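Limwood Residents' Newsletter

Sorting textiles at home: what we learned after one winter

When I moved to Limwood I brought with me a habit from my parents' house: every piece of cloth is used until it falls apart, and then the pieces are used too. An old bed sheet becomes pillow covers, the pillow covers become dust cloths, and the dust cloths go to the shoe box for polishing. I thought everybody did this. In our building I learned that many neighbors keep their old cloth in bags for years, because they feel bad to throw it away and they do not know who would take it.

So last fall we put a textile shelf in the ground floor room on Cundismont Street, next to the bicycle door. This item is a report on how it went, with some advice for those who want to bring something before the shelf moves to its summer place.

The shelf has 13 bins. At first we had only two, one for things to wear and one for rags. After a short time the rag bin was full of good towels and the clothing bin was full of single socks, and I spent an evening on the floor putting everything in its right place. Now each bin has a label with large letters. The labels are in plain words: shirts, trousers, children, towels, sheets, curtains, tablecloths, wool, buttons and zippers, socks in pairs, socks alone, small pieces, and the last bin, which is called "please ask." Please do not be afraid of the last bin. It is for all the things that made you stop and think.

What to bring

Everything should be washed and fully dry. I write this first for a good reason. In the winter one bag came with a damp bath mat in the bottom, and the smell went into all the wool above it. The wool was washed two times by hand and then dried flat on my kitchen table for a week, during which I ate my dinners standing.

Cotton and linen are always welcome, also with stains. A shirt with a coffee stain on the front has a perfectly good back, and from the back you can cut a dish cloth or the lining for a bag. Wool is welcome if there are no moths in it. If you are not sure about moths, put the wool in a closed bag in the freezer for some days before you bring it. Curtains are very popular, much more than I expected, and they usually find a new home before the month ends.

We cannot take pillows and comforters with filling. There is no space for them, and the recycling company Clekard, which collects our leftovers, does not accept filling. They also do not accept shoes, and they have asked us kindly to remind you about that.

Tablecloths are a special case

I want to say some more words about tablecloths, as they are my personal weakness. A tablecloth is the best piece of fabric in the house. It is wide, it has no seams in the middle, and it was often used only for holidays. If yours has a burn or a wine mark, do not cut it yet! Put it on the table first and look at it for a day from different sides. Sometimes a plant or a bowl covers the mark and the problem is over.

With a printed tablecloth you have one more possibility, which is to follow the print. If there are lines in the pattern, cut along the lines. The pieces will look as if they were always meant to be separate. Large squares and rectangles in strong colors are very thankful for this. The red ones can become napkins, the blue ones a cover for a stool, and so on. A flower pattern is harder, and there I would keep the cloth whole or use it on the back side of a blanket. 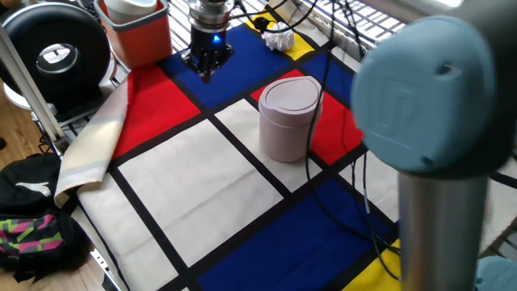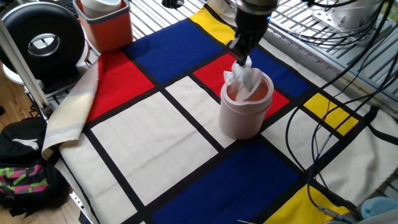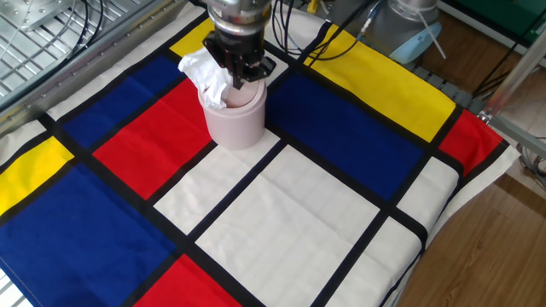 The tablecloth print with black lines and blocks of color.

Cundismont Street

How to cut and keep small pieces

Many of you asked what is too small. My rule is the size of a hand. If a piece is bigger than your open hand, it can go in the bin for small pieces. If it is smaller, keep it at home for cleaning, or for stuffing a pin cushion.

Please cut off the buttons and zippers only if you have time and a good pair of scissors. I have seen shirts where the buttons were pulled off by force and each one left a hole, and then the front of the shirt was lost for sewing. If you have no time, leave them on. There are people in our building who enjoy this work in front of the television, and I am one of them.

For cutting, a ruler and a piece of dry soap are enough. Draw the line with the soap, cut slowly, and do not lift the fabric from the table while you cut. If the fabric slides, put a cotton towel under it. For edges that lose threads, you can sew a zigzag with the machine, or cut the edge with pinking scissors, the ones with teeth. We have one pair for lending. It hangs on a string at the side of the shelf and it should please stay on the string, or at least come back to it. And it is for fabric only. Paper makes the blades dull very quickly.

At home I keep my own pieces rolled, standing up in a drawer, so that I see every color when I open it. For years I had them folded in a pile, and I only ever used the upper three.

Numbers from the winter

A few neighbors wanted to know if the shelf is used enough to keep the space. In the winter months 23 households brought something or took something. I know this from the notebook that lies on top of the shelf, and I am sure that some people forgot to write. Thank you to everybody who did write, and special thanks for the small drawings.

The smallest pieces had a use too. Together we made a little more than one bag of stuffing for floor cushions, which are now in the reading corner. And the button jar was counted by the children on the second floor, who reported that it contains 1,000 buttons. I did not check this number, it is suspiciously round, but they were very serious about it and they washed the jar as well.

Not everything went well. The bin for single socks is a failure. I had the hope that lonely socks would meet their partners there, and this has happened exactly one time. From now on, please bring single socks only if they are thick and made of wool, as these can be used for mending. All others make fine dust cloths at home – you put your hand in and wipe the window frames.

Also the bin for children's clothes was too low. It was at knee height, and small visitors emptied it with great joy each afternoon. We changed it with the curtains, and now it is at the top.

Mending table

The mending table was a test, and we will repeat it. We have the sewing machine Miranda, an old and heavy model that can sew through jeans, and it is free to use when the ground floor room is open. If you have never used a machine, begin with a straight seam on a piece from the bin. The pedal is very sensitive. I always tell beginners to take off their shoe, and then the foot feels much better how little it has to press.

Please bring your own thread if you need a special color. In the box there is black, white, gray, and a very large amount of light green, which came to us as a gift and which we will probably never finish. For inner seams light green is as good as any other color.

One more request about needles. When a needle breaks, please put both halves in the small tin with the red lid. Do not leave them on the table and do not throw them loose in the trash. New needles are in the drawer under the machine, size 80 for normal cotton and size 100 for jeans.

Before the summer

The ground floor room will be painted in August, and before this the shelf will move to the corridor near the mailboxes. The corridor is more narrow, so we can keep only the upper part. The bins for sheets, towels and tablecloths will stay. Wool and curtains will rest until fall, so if you have your eye on some curtains, come and take them soon.

If you would like a bag of mixed cotton pieces for a quilt or for school crafts, write your door number in the notebook with the colors you like. I will prepare the bags in the evenings and hang them on your door handle. The bags themselves I would be glad to get back, as they were sewn from the last of my own bed sheets.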